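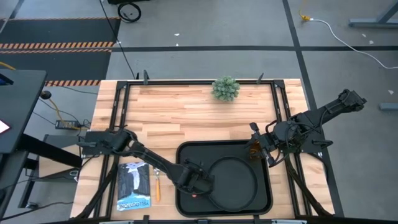

Bench 2, both arms over the tray, left gripper at the pan rim and right gripper beside the amber glass.

21 September 2025

Subject: planner timeouts when both arms share the tray

Today I continued with the two-arm planner (Skanon branch, not the main one). The problem is the same as in my last entry. When the left arm has a goal at the pan and the right arm has a goal at the upper right corner of the tray, the planner sometimes gives no answer before the limit. One arm alone never has this problem.

First I looked at the scene model. The tray was entered as one solid box, from the table up to the rim height. This is wrong, of course. Every grasp pose inside the tray was then "in collision", and the planner used its time to search for something that could not exist. I replaced the box with a floor plate and four thin walls. The pan is now a low cylinder with its own margin.

Second, the book. The segmentation finds the cover of the Yellowstone book as two objects, a white one and a blue one. I think the strong contrast of the waterfall (or geyser?) picture makes the split. I merged them by height, because both lie on the same plane. The merge rule is in the Azimi config file, please do not copy it to other benches before I test it more.

The glass is still difficult. It is translucent, so the depth has holes and the fitted shape moves between one capture and the next. For now I freeze the shape after the first good fit. I am not happy with this solution. If somebody moves the glass by hand, the model will not know it.

Replay results with the new tray model, same start and goal poses, 50 runs:
solved before the limit: 39
timeout: 11
median planning time: 586 ms

All 11 timeouts have the right wrist turned with the cable loops toward the tray. I suspect the margin for the loops is too big. In the robot model they are a cylinder, and the cylinder touches the tray wall already at the goal. I will try a smaller one, but only in simulation first.

I also found a small bug in the logger from Ovulari. The two arms write the time stamp with different clocks, and after a long session the order of messages is not correct. In log 3162 the right gripper "closes" before the command is sent. I made a workaround that sorts by the command number. The proper repair should be done in the driver.

To do:
- smaller margin for the wrist cables, repeat the same replay set
- orange handle tool: add the metal head to its mesh, now it has only the handle
- plant at the far rail: keep it as one big keep-out sphere, it is good enough
- ask Stundton if their clock sync package works with our driver version
- delete the old tray box from the January scene files

The branch is pushed, but not merged.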